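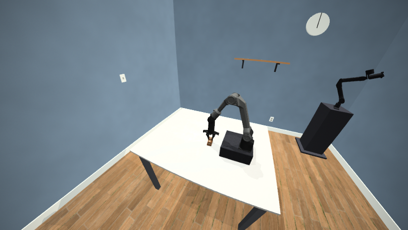
Room corner with white table, blue walls and plank floor.

4.2 Fitting the Stuta roof bars

Read this section through before you start. The bars fit the Gresier hatchback and the Gresier wagon with flush rails. For cars with raised rails, use the Valtley foot kit and go to section 4.3.

You will need the torque key from the box, a tape measure and a clean cloth.

1. Park on level ground and set the parking brake. Wipe the roof and the door frames. Grit under the pads will mark the paint.

2. Open all four doors. Find the small arrow on the underside of each bar. It must point to the front of the car. The front bar is the longer of the two.

3. Set the front bar across the roof and slide the feet out until the rubber pads sit flat.

4. Set the rear bar 70 cm behind the front bar, measured center to center. Check the distance on both sides.

Note: On the wagon, the rear bar may sit farther back if you plan to carry a Chambi roof box. See the fitting table supplied with the box.

5. Hook the clamps under the door frame. Turn each bolt by hand until it holds, then work from side to side with the torque key. Stop when the key clicks at 8 Nm.

6. Push and pull each bar firmly. If a foot moves, loosen both sides of that bar and repeat step 5.

7. Close the doors slowly and check that the seals are not pinched. Fit the end covers and lock them.

Caution: Do not load the bars past the limit on the label inside the driver's door. The weight of the bars and any box counts toward this limit.

Caution: Do not use the sunroof in tilt position with the bars fitted.

Check the bolts again after the first 500 miles, and before every long trip. Keep the spare key with the car papers. Part numbers for pads and end covers are on page 14.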